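Drundar Open Day – Walk-through Safety Checklist, Demonstration Area
Site: Flatcombe works, ground floor hall
Checklist version: October
Completed by: visiting inspector, for the host and the insurer's file
Key: OK = acceptable as found. FIX = fix before doors open. NOTE = comment only. N/A = not applicable.

The organizers expect 107 visitors across the day, in groups. I was asked to look at the demonstration area and the route to it, and to leave the rest of the building to the regular fire check. I was also handed a brochure, which says the demonstration is "safe by design." I have read that phrase in a lot of brochures. It did not count toward any of the marks below.

1. ROUTE AND ACCESS

1.1 Main entrance clear, doors open fully – OK

1.2 Exit signs visible from the hall – FIX
The sign over the side door is dim and hard to pick out once the show lighting is on. The host says people will go out the way they came in. They won't if that's where the problem is.

1.3 Walkway width along the barrier – OK
Measured at 40 inches at the tightest point. Fine for one line of people, poor for two lines going opposite ways. Run the groups in one direction.

1.4 Floor free of trip hazards on visitor side – FIX
Extension cord across the walkway near the coat rack. It was taped down once and the tape has let go at both ends. Cord cover, please, or move the outlet.

1.5 Group size limit posted – FIX
Not posted. I was told "small groups," and then given two different numbers by two different people.

2. BARRIER AND STANDING DISTANCE

2.1 Barrier in place on all open sides – FIX
Rope and posts on the front and left. Right side open, on the theory that visitors will have no reason to go there. The snack table is on the right side.

2.2 Barrier suitable for children – FIX
A rope at adult waist height is a doorway to a six-year-old. Use panels or add a lower line.

2.3 Distance from barrier to furthest reach of arms – NOTE
The drawing supplied by Foveck gives 29 inches of clearance past full reach. I have no reason to call the drawing wrong, but it shows the table in a different spot from the floor tape. Measure it again with the table where it will stand on the day, and write the number on the sheet by the barrier.

2.4 Floor tape marking the table position – OK
Present. See 2.3.

3. DEMONSTRATION STATION

3.1 Work surface clear of everything not used in the task – OK
Printed sheet and blue parts. No mugs, tools or phones left on it, and I wish I could say the same for most benches I look at.

3.2 Parts too small for young children kept out of reach – NOTE
The pegs and the thin rod would fit easily in a pocket. Nothing to worry about while they stay on the table. They must not be passed around the crowd, however much the crowd asks.

3.3 Loose parts that could roll off – FIX
I found one cylinder over on its side on the sheet. Nobody at the station had noticed or seemed bothered. A part that ends up on the floor gets picked up by the nearest visitor, and then there is a visitor leaning over the rope. Add a low lip to the table edge, or agree in writing that dropped parts stay dropped until the arms are stopped.

3.4 Hands and fingers: pinch points identified – FIX
Not identified anywhere. The metal fingers curl, the wrists turn, and there is a gap at each joint that I would not put my own finger in. The brochure calls the hands "gentle." Ask for the grip force as a number.

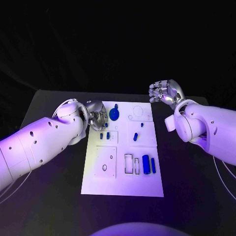

Item 3: the station, both arms over the sheet. Cables under each arm, see 3.5.

3.5 Cables secured and clear of moving joints – FIX
Thin white cables come off the underside of both arms. I asked how much slack they need at full reach and was told it "has never been an issue." Clip them where they can be clipped, then run each arm through its whole range by itself and watch the cables and nothing else.

3.6 Background curtain – NOTE
Black curtain behind the table. It makes the show look good. It also hides whoever is standing behind it from the operator. Keep that space locked off or empty, and ask for the flame-retardant certificate. It was not with the paperwork.

3.7 Lighting – NOTE
Purple show lighting on the station. The corners of the table fall nearly to black. I would like plain white light available at one switch, and the operator should know where that switch is.

4. STOPPING THE MACHINE

4.1 Emergency stop fitted and reachable by operator – OK
Tested twice from the operator's seat. Both arms stopped each time.

4.2 Second stop reachable by staff at the barrier – FIX
None. The person closest to the public is the one most likely to see a child duck under the rope, and at the moment all that person can do is shout.

4.3 Arms stay put when stopped – NOTE
They held position while I watched, which was a few minutes. I was not shown what happens if the building power goes out. Either show me or tell me in writing.

4.4 Restart needs a deliberate action – OK
Releasing the stop button did not start anything moving. Good.

4.5 Operator present at all times while powered – FIX
The schedule has one operator and no lunch break. I don't believe it. Name a second trained operator or power down over lunch.

5. WHAT VISITORS ARE TOLD

5.1 Safety talk given before each group – FIX
There is a script from Mac an tSaoi, who are handling the event. It runs two pages and safety gets one sentence, on page two. Move it to the top.

5.2 Claims match what was shown – NOTE
Strictly speaking outside a safety check, but I was asked to comment. The script says the system has completed the task 3,000 times. I asked over what period, how many tries it took, and how often somebody reset the parts by hand. No answer yet. People stand closer to things they have been told never fail – that makes it my business after all.

5.3 Handshakes, photos and "try it yourself" – FIX
A handshake with the robot is penciled in for the end of each group. Take it out. There is no assessment covering contact with the public.

6. RESULT

Not ready to open as found. Items 2.1, 2.2, 3.4, 3.5, 4.2 and 5.3 must be closed before any visitor comes in. The remaining FIX items can be closed on the morning, provided they are looked at again before 9:30 a.m.

Documents still owed: curtain certificate, grip force figure, power loss behavior, name of second operator.

Re-check requested: yes. Please have the arms powered and the show lighting on when I come back.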